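Section 4: Setting up the timer and finishing your table

4.1 Before you start

Most people who buy the Warneo wood care kit read the lid of the tin and stop there. The lid says one coat, one hour, done for life. I have refinished enough tabletops with it to doubt all three, and the steps below are slower than the lid would like. If you want the fast version, the lid is still there.

You will need the oil, the gray pad from the kit, two cotton rags and a room above 60 degrees. The kit also contains a small bottle labeled "wood refresher." Leave it closed. I have tried it on two test boards and could not tell which half I had treated.

4.2 Cleaning the top

1. Clear the table and wipe it down with a barely damp rag.

2. Let it dry overnight. The printed sheet says 20 minutes under a fan. I don't know what wood they were using.

3. Rub the whole surface with the gray pad, going with the grain. Stop when it feels even under your palm.

4. Wipe off the dust with a dry rag. Tack cloths are fine if you own one. Don't buy one for this.

Note: If your table has a factory lacquer, oil will sit on top and stay sticky. Put a drop of water in a corner that doesn't show. If it is still beading after 18 minutes, you probably have lacquer, and this kit is the wrong product whatever the store told you.

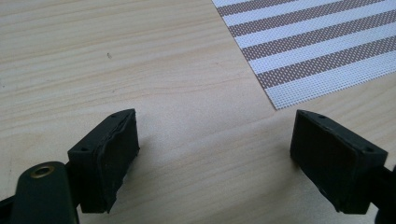
4.3 First coat

1. Stir the tin. Shaking puts bubbles in it.

2. Pour a little oil onto a folded rag. A four-seat table takes about 4 ounces, which is half of what the sheet tells you to use. They do sell the oil by the tin.

3. Spread it thin, with the grain, and finish one end before moving to the other.

4. Wait until the surface starts to look dull in places, then wipe off everything that will come off. Press hard. Whatever you leave behind will turn gummy.

5. Leave the table alone until the next day.

CAUTION: Rags soaked in this oil can heat up and catch fire on their own. This is one warning I take at face value. Lay them flat outdoors, away from anything that burns, until they are fully dry and stiff. Never wad them up in a trash can.

4.4 Second coat

Repeat 4.3 with half the oil. Shufen Li, who checked these steps on a table of her own, wanted a third coat written in. I looked at her table and couldn't see what the third coat had bought her. Add one if you like doing it.

4.5 The Viteck moisture meter

Some sellers bundle the kit with a Viteck meter, part 1490. It is optional and I would leave it out of a first order. If you already have one:

1. Press the pins lightly into the underside, never the top.

2. Take readings in several spots and ignore the highest and lowest.

3. Compare the rest with a board you know is dry. The colored scale on the case is too generous to be much use.

Jinfeng Liang swears by his meter. He also waits overnight no matter what it reads, so I'm not sure what it is telling him.

4.6 Care after finishing

- Keep hot pans and standing water off the top for the first two weeks. The "ready tonight" sticker should be ignored.
- Wipe spills when they happen. Rings can often be rubbed out with the gray pad and a dab of oil.
- Re-oil when the wood looks dry. A kitchen table finished in February may want it by fall. A hall table may go years.
- Skip sprays that promise to "feed" the wood. Brillel makes one. It smells of oranges and left a film on my test board that took a whole evening to get off.

4.7 Replacement parts

Gray pads are part 3258. Any fine non-woven pad of the same grade will do the same job for less money. Quote the part number when you order, or you may be sent the coarse one, and coarse pads leave scratches that show up as soon as the oil goes on.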